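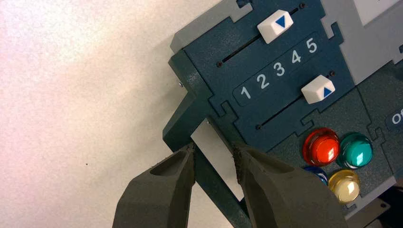 Fengying Song says you read a slider from the middle of the knob and never from its edge, and that I should stop fretting and write the number down. She may well be right, but I'd love a second opinion before I fill in a whole notebook the wrong way.

It's the Tisard panel, the dark teal one with the jigsaw seams and two long slots. There's a white knob in each slot and a strip between them numbered 1 to 5. The top knob has a blue triangle pointing down and the bottom one has a blue triangle pointing up, so they share the one set of numbers. My trouble is that neither of mine ever seems to land neatly on a number – they stop happily anywhere in between, and the bottom one has gone rather stiff since January. Do I round up, round down, or write four and a half? And is there anything I can safely put in the slot to loosen it?

Posted by Jade Gosselin, Jul 31, 2026

Tianyou Liao
Hello Jade, what a nice thing to be puzzling over! Go by the point of the triangle. Get your eye straight in front of the strip, because if you look from one side the point seems to slide along by a good bit (I had 41 readings in my notebook before I noticed I'd taken them all sitting down, and had to start again with a fresh cup of tea). Halves are perfectly all right. I wouldn't go any finer than that, as the numbers are set quite far apart and you'd only be guessing.

As for the stiffness, try a soft dry brush along the slot first, then slide the knob gently from end to end a few times. If it still drags, look at the little screws at the ends of the slots. Mine had been done up too tightly, and a quarter turn back on each made all the difference.

Xiaoqing Shi
just put some oil on it

Jinlong Qin
Please don't use oil, Jade – I did that on an older panel and it collected every bit of fluff in the house. Tianyou's brush is the thing. If you must have something, rub a plain candle stub very lightly along the edge of the slot and wipe off the extra. I write halves as well, and I put T or B beside each one so I know which knob I meant.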